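Grippers in the kitchen, still

Quick one because I have to be out the door in 20 minutes and if I don't write this down now I'll forget which spring went where.

So the pair. Two hand-held grippers, soft ribbed pads, a trigger at the bottom, all the motion going through a four pin linkage. I've been at it since March. The workshop (Skallell, the shared place behind the bike store) is closed for floor work, so everything has moved to the kitchen table. Flowered tablecloth stays on. Not my decision.

Goal for the week was small stuff. Light stuff. Anybody can pick up a block of wood. I want crinkly wrappers, the curvy bits, things that slide away when you touch them. Satiny cloth makes it worse, there's no friction under anything, you push and the whole lot goes skating off toward the fridge.

First notes. Come in with jaws wide, wider than you think you need. Foil wants to be pinched across the short side. Go at it lengthwise and it folds up on you. And keep the wrist low, I keep coming in too steep and then the pad tips hit the table before the pads meet.
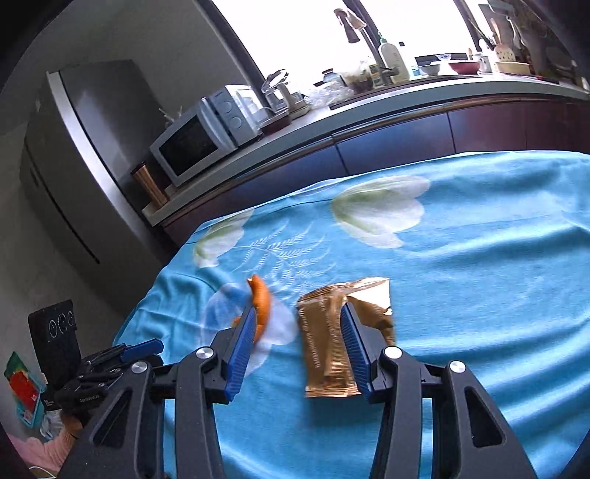
Why put soft pads on at all, when bare plastic jaws would be simpler to build?
Soft pads bend around whatever they touch, so a small aiming error still ends in a grip. Hard jaws touch at one or two points and light things pop out.

OK, the linkage. Seul-gi Song had a look last week and found the slop in about one second, by wiggling it. The pins were fine, the holes were not. I had drilled them on the little press at Skallell with a bit that had clearly seen some things. Reamed them out, put in bushings, new pins. Night and day. Before that the jaws would close crooked, one side getting there early, and I'd been blaming the trigger cable for weeks. Sorry, trigger cable.

Springs. I have 3 sets and they are all in the same jar becuase of course they are. Soft ones feel lovely but the jaws don't come back open all the way. Stiff ones, my hand is done after an hour. Middle set it is, with one extra turn of preload on the left unit. Write that down. LEFT unit. The right one doesn't need it and I don't know why.

Pads are the second batch. First batch I poured too thin and the ribs tore at the root, so these have a fatter base. Igor Mazurek gave me his leftover silicone from the Vastus thing, which is a bit stiffer than what I'd buy, and so far I like it better. Dust sticks to it like crazy though. Wipe with a damp cloth every so often, no alcohol, it goes tacky.

Screws: the ones on the body keep backing out. Thread locker, the weak kind. I did one unit and then ran out. More on order.

Also the arms flex. Squeeze really hard and you can see them bow before the pads do any more work. Thinking of ribs on the inside face, or just printing thicker, 10 mm at the root maybe. Teodoro says thicker, Hanne Thoroddsen says ribs, I say whichever one I can get printed before the weekend is over.

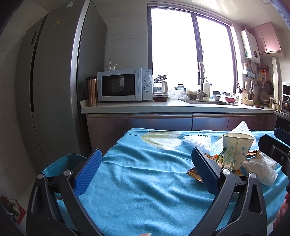

Anyway, two at once is the part I'd been putting off. One hand holds, other hand pulls. It's hard! Your brain wants to move both the same way. Gil-soo Song told me to rest the holding wrist on the table edge and only think about the other one, and that got me most of the way there. Still bad at handing a thing across from left to right. I let go early, every time.

Things to try next, in no order. Longer trigger throw. Some kind of stop so the jaws can't over-close and roll the pads past each other. A flatter, less slippery surface just to compare, though I kind of want to stay on the slippery one until I'm decent at it. A wrist strap, because I'm one sneeze from dropping the good unit on tile.

Motor version is a whole other post. I have the servo, I have a mount that nearly fits, and I have no patience left for it this month. The trigger one teaches me more for now, I can feel when a wrapper starts to slip and that's what I'd want the motor one to notice too. No idea yet how to measure it. Current on the servo probably. If anybody has done that on a cheap one without the readings jumping all over the place, tell me how, comments are open.

Files for the arms go up once I've fixed the hole sizes. Please don't print the old ones, the holes are wrong and you'll be reaming all evenning like I was.

OK, shoes. Bus. Bye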